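Household Services Newsletter
Sun 14 September

Small Tables in the Shared Lounges: Care, Clearing and the Autumn Check

Residents of the Fakik and Aveck buildings will have noticed that the side tables in the shared lounges have been returned to their places following the summer refinishing. The work covered 30 tables in all. Seven were found to have open seams between the boards and were sent out for regluing before any finish was applied. The Household Services Office thanks residents for their patience while the lounges were short of surfaces, particularly on the second floor of Aveck, where the reading corner was without a table for most of the summer.

The tables were finished with Dursun hardwax oil in place of the varnish used previously. The oil leaves the grain of the wood open to view and can be repaired in small patches, so that a ring or scratch no longer requires the whole top to be sanded. It does, however, need somewhat more attention from day to day. Standing liquid should be wiped up promptly with a soft cloth. Spray polish should not be used, and neither should any cleaner containing bleach or ammonia. A cloth wrung out in plain water is sufficient for ordinary cleaning, and the top should be wiped in the direction of the boards.

Residents are also reminded that the lounge tables are shared surfaces. Over the past year the office has received more comments about items left on tables than about any other matter relating to the lounges. Most of these items are small: a cup, a bottle, a bowl brought down from an apartment and not taken back. The following arrangements will apply from this week.

Cups and bowls belonging to the lounge kitchens are to be rinsed and returned to the open shelf beside the sink. Bowls and cups brought from home should go home again the same day. Bottles, including those with only a little left in them, should be capped before they are carried or put away. Packets, pads and other flat items may be placed in the drawer under the window, where they will be kept for 30 days. Anything unclaimed after that time will be given away or discarded. Food left in any container will be discarded at the evening round.

Bowls placed on the tables for general use, such as those holding fruit or keys, may remain, provided that they are lifted and the wood beneath them is wiped once a week. Unglazed bowls should stand on a felt or cork mat. Mats in two sizes are available from the office without charge.

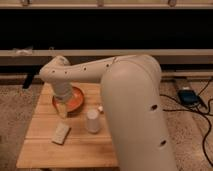
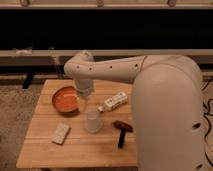
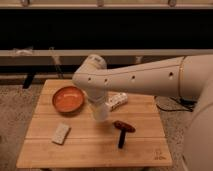
An orange bowl on one of the light wood tables.

Several residents have asked whether the tables may be moved. They may be moved within the same lounge, by two people, and should be lifted clear of the carpet. Dragging a table loosens the leg joints and pulls the pile, and both kinds of damage were seen during the summer work. Tables should not be taken into the corridors or to private apartments. A resident who needs a table for a family visit or a similar occasion may borrow a folding table from the Fakik storeroom by signing the book at the front desk.

The lounge carpets will be cleaned in November by Utell, one floor at a time. Notices giving the order of floors will be posted by the elevators in advance. On the evening before cleaning, all tabletops on the floor concerned must be fully cleared, including any bowls normally left out, as the tables will be stacked in the hallway overnight. The carpets need to dry for 18 hours before furniture is put back, and the lounge on that floor will remain closed during that period. Residents are welcome to use the lounges on the other floors in the meantime.

A check of the table finish will take place once the carpets have been completed. Staff will look for worn patches, raised grain and water marks, and will apply a further coat of oil where it is required. Residents who notice a mark before then are asked to report it at the front desk, giving the floor and the position of the table, and not to attempt a repair themselves. Abrasive pads in particular will cut through the oil and leave a pale spot that is slow to correct.

Printed copies of the care instructions are available in both mailrooms. A large-print version may be requested from the Household Services Office.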